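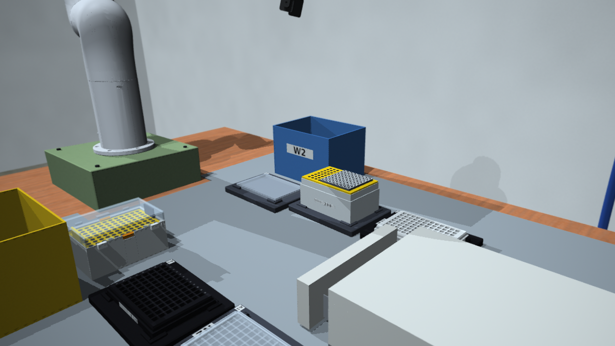

Ein Zwischenschliff vor dem zweiten Ölauftrag sei bei Tischplatten überflüssig, heißt es in einer Zuschrift zur Dezember-Ausgabe, man trage damit nur das Material wieder ab, das man am Vortag bezahlt habe. Für die alte Rezeptur von Anorico mag das gegolten haben. Mit dem festkörperreicheren Öl, das seit dem Frühjahr ausgeliefert wird, fallen die Ergebnisse anders aus, und die Zuschrift ist Anlass, das Verfahren für Arbeitsplatten noch einmal vollständig durchzugehen.

Werkstattbrief Soseck, Aug 3, 2021
Oberflächen: Arbeitsplatten aus Massivholz ölen und nachpflegen

Ausgangspunkt ist ein sauberer Grundschliff in Faserrichtung. Maschinell quer vorgeschliffene Platten zeigen unter Lack oft nichts, unter Öl dagegen jede Riefe. Nach dem vorletzten Schleifgang wird die Fläche gewässert, damit sich angedrückte Fasern aufrichten, und erst nach vollständigem Trocknen mit dem feinsten Korn abgenommen. Wer hier eine Stufe überspringt, sieht es spätestens im Streiflicht. Die Beleuchtung am Schleifplatz in Rorkamside ist auf 500 Lux eingestellt, dazu kommt eine tief stehende Handlampe von der Stirnseite.

Feiner als nötig zu schleifen schadet ebenfalls. Eine stark verdichtete Oberfläche nimmt weniger Öl auf, der Überschuss bleibt stehen und wird klebrig. Bei Buche und Ahorn tritt das früher auf als bei Esche. Eiche verhält sich je nach Schnitt uneinheitlich, stehende und liegende Jahrringe können auf derselben Platte zu verschiedenem Glanzgrad führen.
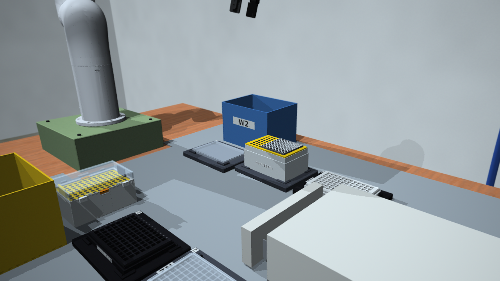 Grüner Sockelblock mit schwarzen Schraubenköpfen vor hellgrauer Wand.

Erster Auftrag: Die Dose wird bis zum Boden aufgerührt, nicht geschüttelt. Das Gebinde mit 500 ml reicht in der Regel für eine Platte üblicher Tiefe einschließlich beider Längskanten, bei stark saugendem Hirnholz nicht. Das Öl wird satt aufgetragen und bleibt stehen, bis einzelne Stellen matt werden. Dort wird nachgelegt. Danach wird der gesamte Überschuss mit fusselfreiem Tuch abgenommen, zuletzt in Faserrichtung. Die Unterseite erhält denselben Auftrag wie die Oberseite. Eine einseitig behandelte Platte nimmt Feuchte ungleich auf und schüsselt, auch wenn sie fest auf einem Gestell verschraubt ist. Langlöcher im Gestell müssen frei bleiben.

Zwischenschliff: Am Folgetag wird die Fläche mit feinem Vlies von Hand oder mit dem Teller bei 550 Umdrehungen pro Minute überarbeitet. Es geht dabei um die wieder aufgestellten Fasern und um eingeschlossenen Staub. Material soll kaum abgenommen werden. Färbt sich das Vlies deutlich, ist das Öl noch nicht durchgetrocknet, dann wird abgewartet - bei Gerbsäurehölzern und kühler Werkstatt auch einen weiteren Tag. In diesem Punkt hat die Zuschrift teilweise recht: Ein Schliff auf halbtrockenem Öl ist schlechter als gar keiner.

Zweiter Auftrag: dünn, mit dem Tuch oder dem Pad, keine Standzeit. Mit dem Cù-Pad, das wir seit dem letzten Rundbrief im Versuch haben, lässt sich der Auftrag gleichmäßiger verteilen als mit Baumwolle. Es ist allerdings nach einer Platte verbraucht, und ausgewaschene Pads hinterließen bei uns Schlieren. Für Kanten bleibt es beim Tuch.

Kanten brauchen gesonderte Aufmerksamkeit. Scharfkantig belassene Längskanten verlieren den Film zuerst, eine leichte Rundung genügt. Bei eingelassenen Flächen aus anderem Material, etwa einer grauen Schichtstoffeinlage, wird die Fuge vor dem Ölen abgeklebt und der Klebestreifen unmittelbar nach dem Abnehmen des Überschusses gezogen.

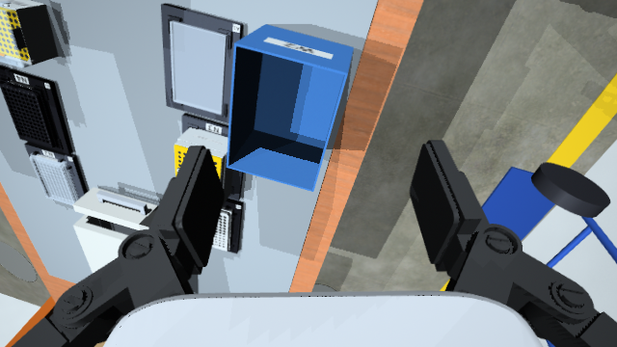
Hellgraue Arbeitsfläche mit orangefarbener Holzkante, darauf Behälter und kleine Kästen.

Die Endhärte wird erst nach Wochen erreicht. Bis dahin keine nassen Gefäße abstellen, keine Gummifüße, keine dichten Auflagen. Weichmacher aus Gummimatten wandern in den frischen Film und lassen sich nur durch Abschleifen entfernen. Die Nachpflege erfolgt nach Bedarf mit stark verdünntem Öl auf gereinigter Fläche. Reiniger mit Ammoniak scheiden aus.

Getränkte Tücher können sich selbst entzünden. Sie werden einzeln im Freien ausgebreitet getrocknet oder in einem geschlossenen Metallbehälter unter Wasser gelagert, nie zusammengeknüllt.

Das Merkblatt zur Verarbeitung liegt in neuer Fassung an der Warenausgabe in Rorkamside. Gedruckt wurden 300 Stück, die alte Fassung mit den kürzeren Trockenzeiten bitte nicht weiterverwenden.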